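**Pale table tops – finish, shoes, and is mine doomed?**

**hosthorpe_hen** – August 3, 2026
Right, I've finally got the light wood table I've been on about since February (721 pounds delivered, don't tell my sister) and I'm already scared of it. It's going in the hallway end of the room, so it'll get keys, post, bags and shoes dumped on it whatever I say. Do I need to seal it? The shop said "it's fine as it is", which I don't entirely trust.

**mossy_biscuit**
Shoes on a table! My nan would have had you out of the house. Bad luck apart, it's the grit in the soles that does it. Put a tray down.

**hosthorpe_hen**
It's only when I'm cleaning them, I promise. I sit down on a Sunday, do the black leather ones, and they stay there till Monday.

**DrardaleDave**
Two thin coats of hardwax oil, matt, a day between them. Rub down by hand with 200 grit first and go WITH the grain. I did ours three years ago and it still wipes clean. Don't let anyone sell you gloss, it shows every crumb.

**yadav_and_sons_fan**
Disagree with Dave, sorry. Oil turned mine yellow in one summer – lovely cool pale wood when it arrived, looked like custard by the end. Water-based varnish if you want to keep it pale. I got mine from Yadav on the trading estate and they mix a tester pot if you ask nicely.

**DrardaleDave**
Depends on the oil! You want one with a bit of white in it. Clear will always warm it up. And varnish scratches, then you're sanding the whole lot back instead of one patch.

**mossy_biscuit**
I've got neither on mine, just a damp cloth and a felt mat from Altmont. Three kids and it's still standing. You lot overthink it.

**hosthorpe_hen**
Ha, well, I am an overthinker. Has anyone got a pale one in use, with stuff on it? Every picture in the shop has a single lemon in a bowl and that's no help to me.

**altmont_attic**
Might be a help, the top's a similar sort of colour to what you describe. I love the grain on these, with the big arches in it – whatever you put on, please don't hide that. The wavy red stand at the back is my favourite thing on it, and I think strong colours sit really well on pale wood. I'm with yadav_and_sons_fan on the varnish, by the way, but do try it on the underside first and leave it a week before you decide.

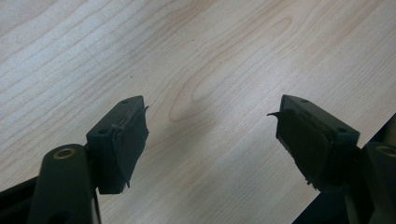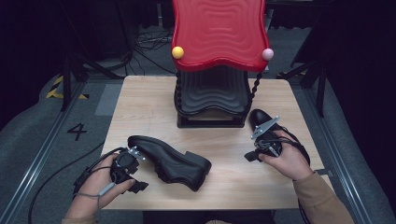
*Grain on the first one, black shoes and the wavy red stand on the second. Same place both times.*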